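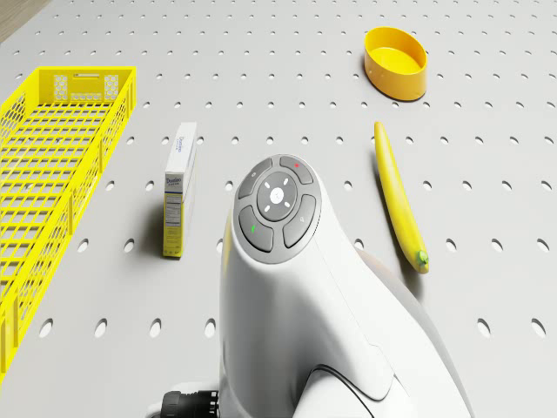
Fiction | New Releases
2 min read
May - Posted by Vidance Press

Vidance Press will publish Millamano, the second novel by Neema Mfinanga, in paperback and ebook this month. It runs to 408 pages.

The book opens in 1989 in Drenamdale, a river town whose only mill has just shut. Lema, a 55-year-old bookkeeper, is hired to close the accounts and finds wages still being paid to a man who drowned years before. Her search for the person collecting them takes her to Millamano, the port where the mill's owners now live - and where her sister stopped writing home.

Mfinanga wrote the first draft over two winters. "I wanted a detective who was good at sums and bad at asking questions," she said.

Review copies are available on request from the Vidance publicity desk.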